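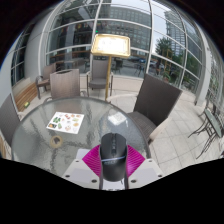

Kwabena Agbenyega wrote to us in March that he'd sat down to sort one drawer of old computer bits and got up again three hours later with a tidy drawer and a much better mood, and would we please run the sorting mornings again. Well, Kwabena, we will!

We are looking for people to join us at Trirkgate on Wednesday mornings to go through the computer mice, keyboards, cables and other desk things that folks in Pravedthorpe have been kind enough to hand in (more than 30 boxes at last look, and they do keep coming). You'd sit at a table with a cup of tea, wipe things down, try the buttons and scroll wheels, and decide what is fit to go out to a new home and what goes in the recycling. The good ones are packed up and sent over to the Abugri learning rooms, where they get plenty of use.

You don't need to know a thing about computers. If you can click a mouse and tell whether it clicks back, you're more than welcome, and somebody will show you the rest as you go along. It helps if you can sit comfortably for a couple of hours and don't mind a bit of dust.

We start at 9:30 and finish in time for lunch, which is on us. Please try to come for at least 2 mornings, as the first one tends to fly by in chatting. Bus fare is paid back on the day.

To put your name down, leave a note at the Trirkgate front desk or call extension 3818 and ask for the sorting table.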